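Packing light when you are not a light packer

2014-06-14

So I've been putting off this post because every time I sit down to write about packing, I end up packing instead. We leave for the Birken trail in August, which sounds like forever from now, and yet there is already a pile on the spare bed and I keep visiting it like it's a pet.

Some background if you're new. Last summer I did the Sorham loop with a bag so heavy that I had to sit down on the ground to get the straps on and then sort of roll over onto my knees to stand up. I had a hardcover book in there! I had a full-size bottle of conditioner! By the second night I was giving away granola bars to strangers just to get rid of the weight.

This year is going to be different. I have one bag, the gray Duvari I got secondhand, and whatever doesn't fit in it stays home.

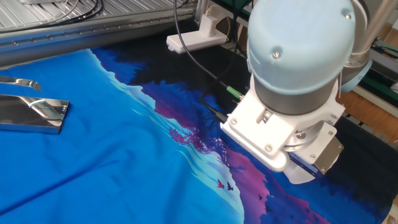 The rule I'm trying is four tops, and that includes the one I'm wearing on the train. I know people who go with two and wash one every night in a sink, and I admire them, but I've met the sinks on that trail. Four feels like a number I can live with. One long sleeve for the mornings, one that's ugly but dries fast, and two I actually like, for dinners and for the day in town at the end (there's a bakery in Birken I have been thinking about for a year).

Bottoms are easier. Hiking pants, shorts, and a pair of soft things to sleep in. Socks are where I lose my mind a little. I had 10 pairs on the bed last night and put most of them back in the drawer, and then this morning I snuck a pair back in.
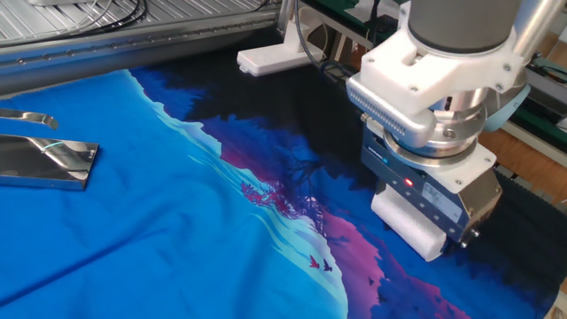
Rolling or folding? I've always been a roller. Everyone told me to roll, so I rolled, and every shirt came out looking like I'd slept in it on a bus. My sister swears by laying everything flat in one big stack and folding the whole stack over in the middle, like an omelet. I tried it on Sunday-dinner clothes first and I have to say the omelet is pretty good. The trouble is getting at the shirt on the bottom when you want it at six in the morning and everybody else in the bunk room is asleep. So now I do the omelet for the town clothes and roll the rest.

Oh, and plastic bags! Bring more than you think. One for wet stuff, one for smelly stuff, one for the stuff that's both.

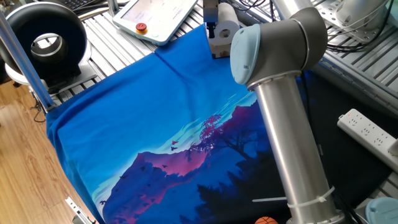 Food is the other thing I got wrong last time. There are three huts on the route and every one of them sells soup and bread, so there's no reason to carry a week's worth of anything. I'm bringing nuts, a bar of chocolate and those little cheese crackers, and that's it. Okay, two bars of chocolate.

I still haven't decided about the book. A paperback this time, obviously. If anyone has read something good and THIN lately, leave it in the comments. I'm also open to opinions on camp shoes, because mine smell like a pond.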